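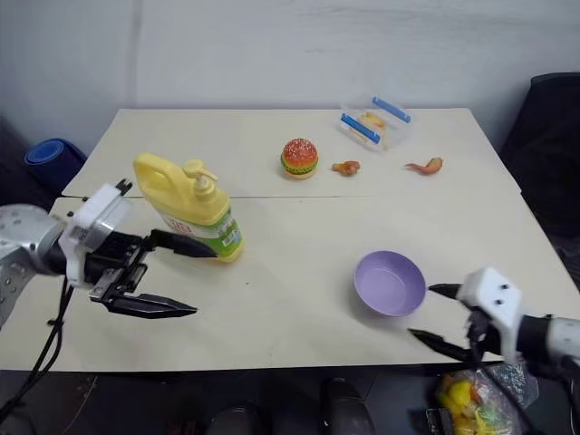 Ploltado Tabletop Episodes

README, student release. Maintained by the Findcombe Robotics Club, which is a grand name for whoever has a key to the room after 4 p.m.

What this is

3,764 teleoperated episodes of two arms moving toy food and household stuff around a table. We collected them over one semester for the Wonditz student challenge, placed somewhere in the middle, and decided the data was better than our policy. You may well agree once you've seen our policy.

Each episode has joint positions for both arms, gripper opening, a head camera stream, and a one-line instruction in English. The instructions were typed by club members between classes and we fixed the spelling in most of them. "Put the buger in the bowl" survives in a few places and is considered canon.

Tasks

There are 5 task families:

pick_place: one item into a bowl or container
handover: one arm passes an item to the other
sort: food on one side, everything else on the other
container: open or close the clear box with the clips
free: no instruction, operator does what they like

The container family is the smallest. Clips are hard. We lost most of September to clips.

Objects

Toy food (hamburger, chicken wings, assorted vegetables), plastic bowls, a clear clip-lid container, and bottles. The large yellow pump bottle is a distractor in most episodes and a target in a handful, which are tagged heavy_object. The left arm disliked it. Check the tag before you train on everything at once and then email us about the loss curve.

Object positions were shuffled by hand between episodes. "Random" here means what a tired sophomore thinks is random, so expect a bias toward the middle of the table. The table is two panels with a seam between them, and small items sometimes catch on it. We left those episodes in.

Folder layout

data/ episodes, one folder each
meta/ instructions, tags, operator codes
splits/ train, val and test lists
tools/ loader and viewer, plus a script called fix_everything.py that does not

Splits

Split by session, so neighboring episodes never land on both sides of the line. The first version split by episode and gave us wonderful numbers for one evening. Please don't use the old lists if you find them on somebody's laptop.

Known problems

The background is messy and changes. Chairs move, bags of spare toys drift in and out at the bottom, and the blue mat has a life of its own. If your model learns where the mat is, that's between you and your model.

Gripper values from 3 sessions are inverted (open reads as closed). The loader corrects them. If you write your own loader, see meta/flipped.txt.

Failed attempts are included and tagged fail. Operators tagged their own, so pride may be a factor.

License and credit

Free for coursework and research. If you use the data, cite it as Ploltado Tabletop Episodes, Findcombe Robotics Club. The loader borrows its config format from the Kuhlmann class project, with permission — their license file is in tools/.

Bug reports go in the issue tracker. Replies slow down a lot during finals.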